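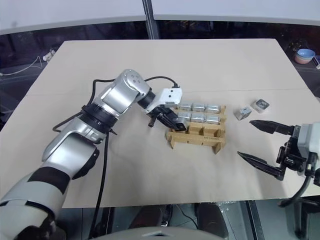 Worin unterscheiden sich die beiden Greifer, die derzeit im Votow-Labor verglichen werden?
Der wesentliche Unterschied liegt in der Regelung: Greifer A schließt kraftgeregelt, Greifer B fährt auf eine vorgegebene Öffnungsweite und hält diese Position.

1/ Das Votow-Labor für Montageautomatisierung berichtet in diesem Thread über den laufenden Greifervergleich. Die Versuchsleitung liegt bei Fiorella Caruso, die Steuerungstechnik verantwortet Vinh Đặng. Die Auswertung übernimmt Oanh Lò.

2/ Gegenstand des Vergleichs ist eine Aufgabe, die in der Kleinteilefertigung häufig vorkommt: Metallblöcke sollen aus einem Holzgestell entnommen und lagerichtig wieder eingesetzt werden. Das Gestell nimmt zwei Reihen zu je drei Blöcken auf, die hintere Reihe liegt höher als die vordere.

3/ Der Höhenversatz ist für die Bahnplanung von Bedeutung. Ein Greifer, der die vordere Reihe von oben problemlos erreicht, kann an der hinteren mit dem Handgelenk an das Gestell geraten. Beide Arme fahren deshalb dieselben Anrückpunkte an, soweit ihre Kinematik dies zulässt.

4/ Zum Ablauf: Je Greifer sind 200 Zyklen vorgesehen. Ein Zyklus umfasst Anfahren, Greifen, Anheben, Absetzen und Rückzug. Ein Block gilt als korrekt abgesetzt, wenn er ohne Nachdrücken vollständig aufliegt. Alle übrigen Fälle werden als Fehler erfasst und einer Ursache zugeordnet.

5/ Zwischenstand für Greifer A nach 200 Zyklen: 17 Fehler. Der überwiegende Teil entfällt auf das Absetzen in der hinteren Reihe. Beim Greifen selbst verhielt sich die Kraftregelung unauffällig, auch bei leicht verdreht liegenden Blöcken.

6/ Zwischenstand für Greifer B nach derselben Zyklenzahl: 54 Fehler. Die häufigste Ursache war ein Verkanten des Blocks beim Schließen. Die Positionsregelung gleicht einen seitlichen Versatz nicht aus, sondern überträgt ihn auf das Werkstück. Dieses Verhalten war zu erwarten, das Ausmaß nicht.

7/ Aus diesen Zahlen sollte noch keine Rangfolge abgeleitet werden. Greifer B wurde mit den Werkseinstellungen betrieben, Greifer A mit einem Parametersatz, den Xuân Nghiêm bereits in einem früheren Projekt angepasst hatte. Eine zweite Serie mit abgestimmten Parametern für B ist in Vorbereitung.

8/ Bei den Würfeln, der zweiten Werkstückgruppe, ergibt sich ein anderes Bild. Sie werden frei auf der Tischfläche liegend aufgenommen. Der weit öffnende Zweifingergreifer B erlaubt hier ein flaches seitliches Anfahren und toleriert größere Abweichungen in der Lageerkennung. Greifer A muss für dieselbe Aufgabe genauer positioniert werden.

9/ Die Oberseiten der Würfel tragen dunkle Motive, an denen die Bildverarbeitung die Orientierung bestimmt. Bei den Metallblöcken ist dies nicht möglich. Ihre gebürsteten Flächen reflektieren je nach Blickwinkel stark, sodass die Kantenerkennung zeitweise zwei Kanten meldet, wo nur eine vorhanden ist.

10/ Die Tischfläche wurde mit hellem, beigefarbenem Papier abgedeckt. Dadurch entfallen Spiegelungen der Unterlage, und die Segmentierung arbeitet stabiler. Falten im Papier haben sich bislang nicht nachteilig ausgewirkt. Papierstöße quer zum Arbeitsraum werden in der Maske ausgeblendet.

11/ Ein Hinweis zur Kabelführung, der auch andere Arbeitsgruppen betreffen dürfte: Außen am Arm geführte Leitungen benötigen am Handgelenk genügend Schlaufenlänge. Bei einer zu knapp bemessenen Schlaufe kam es in einem Vorversuch zu Verbindungsabbrüchen, die zunächst der Steuerung zugeschrieben wurden.

12/ Als Steuerung dient für beide Arme ein Nirklow-Controller mit gemeinsamer Zeitbasis. Vinh Đặng hat die Schnittstelle so angelegt, dass Greiferbefehle und Gelenkpositionen in einem Protokoll zusammenlaufen. Der Abgleich getrennter Aufzeichnungen entfällt damit.

13/ Auf Nachfrage von Bảo Lý (Wavville): Die Zykluszeiten werden erfasst, aber vorerst nicht veröffentlicht. Die beiden Arme fahren mit unterschiedlichen Geschwindigkeitsgrenzen, ein unmittelbarer Vergleich der Zeiten wäre daher irreführend.

14/ Die zweite Serie beginnt im November. Vorgesehen sind geänderte Fingerauflagen für Greifer B sowie ein flacherer Anfahrwinkel für die hintere Reihe bei Greifer A. Das Gestell und die Blöcke bleiben unverändert.

15/ Das Versuchsprotokoll mit Fehlerklassen und Parametersätzen stellt Oanh Lò interessierten Einrichtungen auf Anfrage zur Verfügung. Rückfragen zur Bildverarbeitung beantwortet Xuân Nghiêm.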